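ズノラ通信　敷きもの・布ものの入れ替えやってます

12/16/21

バタバタで書いてます。読みにくかったらすみません。年末の片付け号、今回は床まわりと布もの。 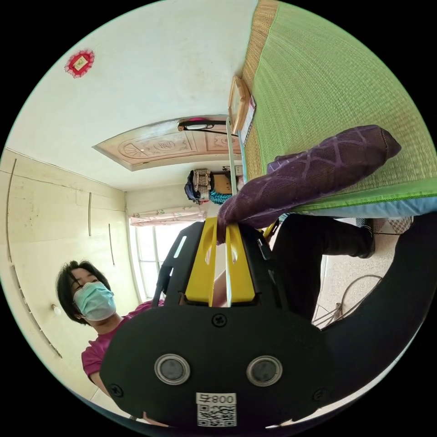
で、まず敷きもの。夏に出したまま、まだ床に敷いてあるという家、けっこう多いはず。うちもです。タイルの床だと、冬はい草っぽいものや編みのマットの上に座るとお尻が冷える。でもしまう場所を空けないとしまえない。しまう場所には冬の布ものが入っている。というわけで、毎年この時期は順番の話になります。

順番。先に出す、後でしまう。逆にやると床の上に全部たまって、途中でお昼になります。去年それで一日つぶしました。

出すのは冬の布もの全部。ひざ掛け、厚手のカバー、長座布団、名前のよくわからない筒型のもの。とにかく一回床に出す。棚の奥まで手を入れて、奥の壁に指がつくところまで。Grurholmの引き出しを使っている人は、引き出しの裏に靴下が落ちてます。必ず一度抜いてください。わたしは片方だけのが出てきました。もう片方は二年前に捨てた気がする。

編みマットのしまい方について、前号のあとで何通かお便りをもらいました。まとめて書きます。

巻くか、たたむか。巻いてください。たたむと折り目のところから縁がほつれてきます。とくに縁が別布や別の編みで仕上げてあるもの、縁と本体の境目が弱い。巻くときは表を内側にして、きつくしすぎない。芯があると楽です。ラップの芯では短いので、カレンダーの入っていた筒や、いらなくなった丸めたバスタオルなど。ひもは二か所。輪ゴムはやめて、夏にべたべたになってくっついてました（これもわたし）。

巻く前に掃く。目に沿って、端から端へ。横にやるとゴミが目に入っていくだけです。それから固くしぼった布で拭いて、風の通るところに立てかける。晴れた日が続いたら二日。くもりなら三日。洗濯ばさみで留めると跡がつくので、椅子の背に掛けるくらいでいいです。色の濃いものは日に当てすぎない。緑のマットは片側だけ色が抜けて、半分だけ若草みたいになりました。

立ててしまうか、寝かせてしまうか、これは家によります。すき間があるなら立てる。幅15センチもあればふつうのマットは入ります。寝かせるなら一番上に。上に重いものをのせると、春に広げたとき真ん中が波打って、座るたびに気になる。

つぎ、布のもの。

でこぼこした生地、ひし形や格子の柄が浮き出ているような厚みのある布、あれはたたみジワがつきにくいので後回しでいいです。問題は薄いほう。つるっとした生地は先にたたんで先に入れる。でこぼこのは上にふわっと。それだけで出し入れがだいぶ違います。

でこぼこ生地の掃除、粘着のコロコロはくぼみに届きません。ブラシ。洋服ブラシでも、使い古しの歯ブラシを洗ったのでも。柄のみぞに沿って軽く。強くやると毛羽が立って白っぽく見えます。紫や紺みたいな濃い色はとくに目立つ。洗えるものは裏返してネットに入れて、弱い水流で。脱水は短く。表示は見てください、わたしは見ないで一枚だめにしました。縮んで、今は鍋敷きです。

中わたの入っているものは、干す前に両端を持って振る。中身がかたよったまま干すと、そのままの形で乾きます。端がぺたんこで真ん中だけ太い。直らなくはないけど、手で少しずつもみほぐすのに夕方までかかった。丸い端のあるものは端まで中身を戻してから。つまんで、押して、回す。

敷き布の下に薄い布を一枚はさむやり方、お便りで教わりました。マットの下に古いシーツを敷いておくと床にすれなくて、砂もシーツのほうに落ちる。持ち上げてシーツだけ外でバサバサ。試しました。よかったです。ただしタイルの床だとすべります。四すみに滑り止め。小さいものでいいので。走る子のいる家はとくに。

床の話もついでに。

敷きものをどかしたら、その日のうちに床を拭く。翌日にすると別のものが置かれます。袋とか、段ボールとか。斑点模様のタイルは汚れが見えにくくて助かる反面、拭いたところと拭いていないところがわからない。わたしはタイルの列で区切って、奥から手前に一列ずつ。目地は乾いたブラシで先にかき出してから、ぬれた布。先にぬらすと泥になります。

コード類。床に這わせているものは、どかしたついでに輪にしてまとめておく。白いコードはほこりがつくと灰色になるので、乾いた布でつまんで端から引く。通電中のはやらないでください、抜いてから。ゆるい輪にして、きつく縛らない。冬は掃除機と、加湿器と、足元を温めるものと、コードが増えます。通り道は壁ぎわに寄せる。わたしは一昨日引っかけて、お茶をこぼしました。

はきもの。室内ばきとサンダルが部屋のすみに集まってきていませんか。敷きものの上で脱いで、そのまま。夏のサンダルは底を拭いて箱へ。格子柄の布のは、布の部分だけ湿らせた布でたたく。こすると柄がにじむことがあります。

作業する人の格好について。マスクして下さい。たたいたり振ったりするので、けっこう舞います。髪の長い人は結ぶ。そでは短いか、まくるか。ひざをつく時間が長いので、ズボンは汚れてもいいのを。座ってやる人は足をのばせる場所を先に作っておくと、後半がだいぶ楽です。立ったりしゃがんだりは腰にくる。明日の腰です、怖いのは。

さて、お知らせ。

不用になった敷きもの・布ものの持ち寄り、今年もHukonの一階でやります。敷きもの、座布団、カバー、ひざ掛け。洗って乾かしたものだけ。におい、やぶれのあるものは今回はごめんなさい。ひもでくくって、大きさを紙に書いて貼ってください。紙がないと広げて測ることになって、列が止まります。前回は97枚集まって、残ったのは27枚。残った分は裁って雑巾にしました。春の大掃除で配ります。

編みマットの縁の直し方の会も同じ場所で。ほつれたマットを一枚持って来て、その場で縫います。針は太めのもの、糸はこちらにあります。色は茶と生成りと黒しかないので、こだわる方はご持参を。定員15名。前回の会で直したもの、うちでまだ使ってます。縫い目は曲がっているけどほどけません。

Gyamfi通りの倉庫の棚、布もの用に借りられる段がまだ残っています。段の奥行き74センチ。長いマットは斜めに入れるか、はみ出します。はみ出してもいいけど通路側にはださないで。湿気とりは各自で入れて、月に一度は見に来てください。水がたまった容器がひっくり返ったのが前にありました。下の段の人が気の毒でした。

お便りから。「しまったのにどこにしまったか忘れる」。わかります。巻いたマットの端に布テープを貼って、太いペンで部屋の名前と、縦横の大きさ。「居間」「台所」「子ども」くらいでいい。それと、しまった場所の紙を冷蔵庫の横に。うちは戸棚のとびらの内側に貼ったら、その戸棚を開けるまで思い出せないかったです。

もう一通、「座布団の中身が出てくる」。縫い目からなら縫う。布目からなら、もう一枚カバーをかぶせて延命。中身が粉っぽくなっていたら、それはもう替えどき。袋に入れて口をしばってから運んでください。廊下が大変なことになります。

もう一通。「洗濯機に入らない厚いものはどうするか」。風呂場で踏む。湯は熱くしない。踏んで、水を替えて、また踏む。水がにごらなくなったらおわり。ぬれるとすごく重いので、浴槽のふちにかけてしばらく水を落としてから、二人で運ぶ。一人でやると床がびしょびしょ。せっかく拭いた床が。

次号は２月。内容は台所の引き出し、の予定。変わるかもしれません。箸と輪ゴムと古い電池の話になりそうです。お便りはいつもの箱か、Hukonの受付まで。裏が白い紙なら何でもいいです。

あと、前号で滑り止めの貼り方の図が上下さかさまでした。すみません、ざらざらの面が床側です。

ズノラ（Zunora）通信　編集係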